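Teaching by hand at the Brindville laboratory

The robots at the Caltmont Institute's Brindville laboratory are not given written instructions for the tasks they practise. They are shown them, many times over, by a person holding a controller.

Kha Đỗ has led the demonstration programme since last July. Speaking on 19 May 2026, Đỗ described the method as slow by design. "An operator moves the arm through the whole task, from reaching for the object to letting it go," Đỗ said. "We record every movement of the joints and the fingers. The model learns from those recordings and from nothing else."

The present series, known within the laboratory as Pondorari, concerns the picking up and sorting of household objects. It has so far produced 3,000 recorded demonstrations, the work of 13 trained operators. Each new operator completes four days of practice before any recording is kept.

Drinks cans have proved harder than expected. "A can on its side may roll if one finger touches it first," Đỗ explained. "A person corrects for that without thinking. Through a controller, you must line up the wrist and then close the fingers gently — and you must do it the same way after lunch as you did in the morning."

The laboratory has also tried guiding the arm directly by hand. Đỗ said that this gave smoother paths, but that the operator's own arms often blocked the cameras. Remote control was adopted for all later sessions.

Asked whether mistakes were removed from the record, Đỗ replied that some were kept on purpose. "If the fingers miss and the operator tries again, that is useful. The robot will miss as well, and it needs to have seen a recovery."

A second series, Ninh, will deal with folding cloth and is due to open in July. 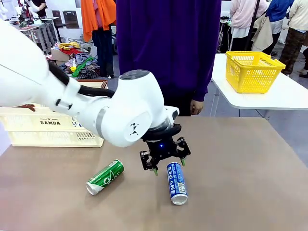

The gripper above two drinks cans at the sorting table.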